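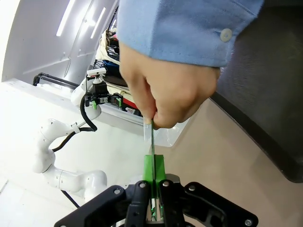
A plastic strip passing between the green fingertip pads, with some human help at the top end.

Home | News | Events | Workshop | Newsletter archive | Contact

What the robot budget looks like once the robots have arrived

Those of you who sat through the equipment meeting last spring will remember that the Patach bench had one large number on it, and that the large number was the arms. We argued over it for most of an evening. We then approved everything underneath it in the time it takes to find a coat.

It is now November, and everything underneath it would like a word.

Fingertip pads come first. They wear, they get sticky, and they are sold in sets by people who know exactly how much you need them. We budgeted for 2 sets a year. We are on our fourth. The Pimentel pads cost less and lasted about as long as you would guess, so the plan for next year has a proper line for pads, under "consumables," where it should have been all along.

Then there are the things the grippers pick up. Thin plastic is a nuisance to grip and a nuisance to hand over, and clothing is worse, as anyone who has tried to fold a fitted sheet will understand. Somebody has to supply it, sort it and put it back in the bin. The original plan gave this $200 and no hours. The money was fine. The hours came out of everyone's afternoon, and we logged 92 of them before we stopped logging.

Cables, mounts and screws were listed as "misc." Next year they get their own line too. Please stop taking the small screws home in your pockets.

The big question is whether to put $2000 toward the Taltau service plan. In favor: one visit from a technician who isn't us. Against: the visit has to be booked so far ahead that we would need to schedule the breakdown. Stevavside has offered to share a plan if we split the travel charge, and the draft budget assumes we say yes. If you hate this, say so before the draft goes out, preferably in writing and preferably with another idea attached.

Requests for a third arm have been received. They have been placed in the folder with last year's requests for a third arm. Anyone still keen should send in a one-page note covering where it would stand, what it would plug into and who gives up their desk. Purchase price alone will not get you past page one this time.

Draft figures will be pinned up by the coffee machine at the end of the month. The coffee machine is also up for replacement, and I expect that discussion to run longer.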